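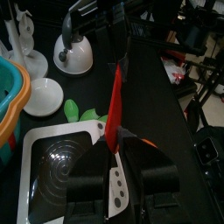
Destthorpe Tenants' Club, Kitchen and Laundry Group
Opinion, June 2018

Keep the shared kitchen open at night

The building managers want to lock the second floor kitchen at 8 in the evening. The notice went up by the elevators last month and it gives two reasons, noise and cleaning. I have lived at Destthorpe for five years and I cook in that kitchen most nights of the week. I think the plan is a mistake, and I want to set out why before the vote.

Start with who uses the room. Destthorpe has 937 units, and a good share of them are the small studios on the north side, the ones that were built with a sink and a mini fridge and nothing to cook on. People who rent those studios pay the same amenity fee as everybody else. Many of them work at the Rokotlow warehouse or at the hospital, where the late shift gets out well after dinner time. If the door is locked at 8, they are paying for a kitchen they can look at through the glass.

I know what the answer to that will be. They can cook earlier, or on their days off, and keep food in the fridge. Some do. I did it myself for a winter. You eat a lot of cold rice that way, and a mini fridge holds maybe two days of food if you take the door shelf out. After a while I was buying dinner at the gas station on Ó Conaill Street, and I spent more on that in a month than I now spend on groceries.

The noise complaint is real. The apartments next to the kitchen share a wall with it, and the fan over the old range could be heard in the hall. But the complaints I have read at the club meetings are nearly all about chairs and phone calls. A quiet rule after 10, with felt on the chair legs, would deal with most of that. It was tried in the study room last October and the study room is still open all night.

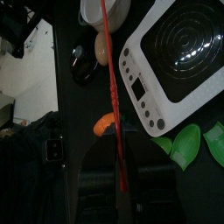 Cleaning is the stronger argument, and I don't want to wave it off. Two people come in each morning and they shouldn't have to scrape somebody's burned sauce before they can start on the floors. Part of this is a matter of what we cook on. A flat cooktop with a smooth black top and its buttons set along one side, away from the rings, can be wiped down in one pass by the person who used it. The old coil range can't. Food gets under the coils and into the pans below, and the next cook gets blamed for it. If the managers want a cleaner room, they should put money into that end of things before they put it into a lock.

They have priced the lock, by the way. Nisix, the company that runs our front door fobs, would install it and charge a monthly fee to keep it on the system. The fee was read out at the last meeting and then left out of the minutes. I would like to see it in writing, next to the cost of an extra hour of cleaning.

There is also the matter of what happens upstairs when the kitchen closes. People will still be hungry. They will bring in hot plates and rice cookers and run them off the same power strip as the lamp and the laptop, on a desk, under a shelf. The lease says no cooking in the studios, and I expect that rule will be broken about as often as the rule on bikes in the hallway. I would much sooner have my neighbors cook in a room with a proper fan, a fire blanket and a tile floor.

My proposal is simple enough to fit on the back of the ballot. Leave the door open all night. Set quiet hours from 10. Replace the coil range this year out of the amenity fund. Post a sheet by the sink saying what each person wipes down before leaving, and if the room is still a mess after two months, bring the managers' plan back and I will listen to it.

Ballots go in the box outside the laundry room. Studio tenants get one vote per unit, the same as the two-bedrooms, and a lot of them didn't know that last time.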